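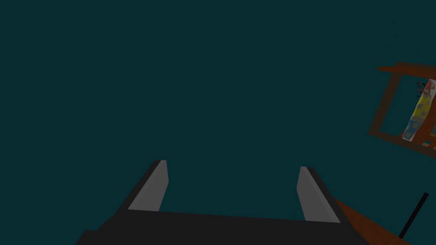

4.2 Reading of privacy notices

We compared how long new members of two discussion forums, Pomivgate and Memlow, kept the privacy notice open before accepting it. Each forum supplied 100 sign-up records from December. Names and email addresses were removed before we received them.

On Pomivgate the notice opens in a separate window, and 47 members closed it within 20 seconds. Memlow shows the same information on the sign-up page itself – a notice of 500 words, with the section on advertising placed first. Its records hold no closing time, so we used the time until the accept button was pressed.

The two measures are not equivalent. Figure 3 therefore plots them on separate axes, and we do not test the difference between the forums.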